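Workshop notebook, bread bench, 4 May 2022

Back on the rye again. I fed the Pralstead starter last night with 100 g of wholemeal and the same of water, and left it on the shelf by the boiler pipe, where it seems happiest. By breakfast it had doubled and smelled of apples (good!) with a bit of nail varnish behind it (less good, probably hungry). The Yeon starter did almost nothing, so I've given it another feed and moved it up next to its neighbour.
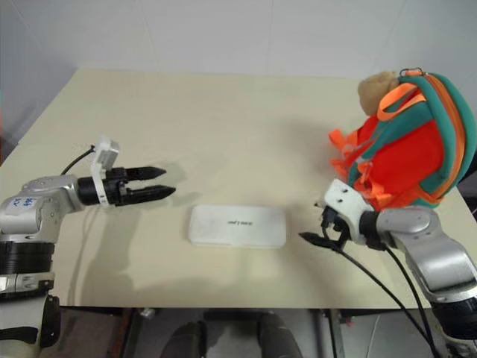

I mixed batch 2633 at half past nine: 600 g of flour, mostly the Sodau dark rye, and the water a touch warmer than last time. The dough was stickier than I like – more like mortar than dough – and I had to scrape it off my wrists with the back of a knife. I held the salt back for half an hour and I'm still not convinced it makes any difference with rye, but the last loaf was the best so far, so I'm changing nothing else until I've matched it.

Note for whoever uses the mixer next: the bowl doesn't lock properly unless you lift it a little as you turn it. I lost a good handful of flour finding that out again.
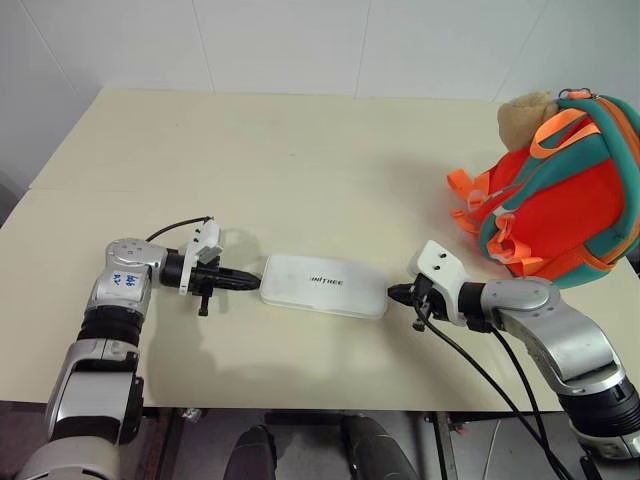

Into the tins just after one, smoothed over with a wet spoon. The small tin was overfilled and I knew it as I was doing it. Cracks showed on top after 2 hours, so in they went, hot to start and then turned right down. I forgot the tray of water until the door was shut, opened it again, swore, and lost a fair bit of heat. If the crust comes out dull, blame me and not the Sodau.

Both loaves are out now and wrapped in a cloth. No cutting before tomorrow, please, however nice they smell! I still want to try the Wenasum flour, but there's only one bag open and it looks coarser than the label says, so I'll sieve some first and weigh what's left behind. Need more tin liners too.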